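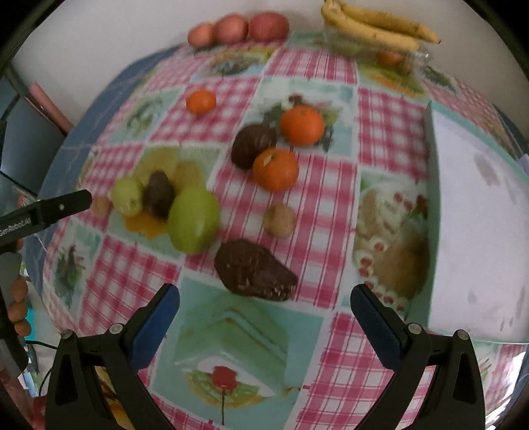
About Totia

Hello, I'm Humaira Mirani and I run Totia, a small tutoring and advice service for adults who fancy going back to study. Mostly that means part-time master's courses, though we get plenty of people finishing a degree they dropped years ago (I was one of them!).

I went back to university at 38, with a full-time job at Antoniadis and no idea how to write an essay any more. My first mark was dreadful. A very patient tutor took me through referencing over the phone, usually at 9 in the evening, and I've been pinching her methods ever since.

What we do

We help you pick a course, work out the fees and get your application into decent shape. Once you've started, you can book a tutor by the half hour. We'll read your drafts and argue with you about your structure, but we won't write a word of it for you, so please don't ask!

Who we are

There are six of us now, all part-time, and between us we've helped more than 3,000 students. We cover education, nursing, business and history, and from August we'll be taking on social work too.

Getting in touch

Your first chat is free and lasts 30 minutes. Send us a message with the course you've got your eye on, or just a vague idea of one, and I'll ring you back myself.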